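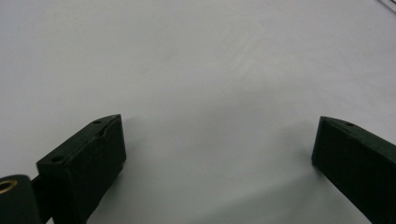 4.2 Late entry and the quiet opening

Rallmont season, 35 performances, 828 late arrivals logged at the doors. Most let in during the first dance. Colour of the lighting not recorded, sadly. 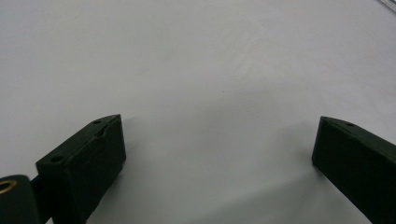

Slow openings suffer most. Tostari's solo starts in near silence, one dancer, no set. Plain as the pale tabletop in Figure 2, so any movment in the aisle pulls the eye.

Figure 2. Pale tabletop, dark green gripper fingers. 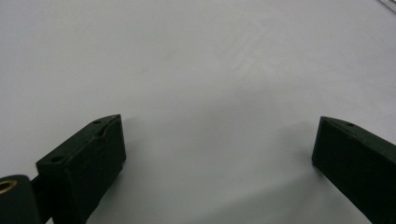

By the Casomcombe Audience Study Group

Doors held until the first pause: 509 patrons waited in the foyer. Few complaints. Thân not included, diffrent seating.
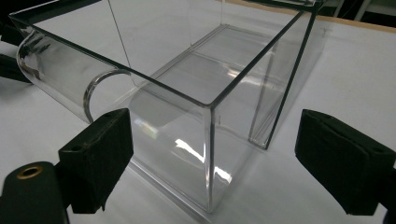

One reader of our draft objected that foyer waits punish people coming by bus, and wanted arrival times split by travel.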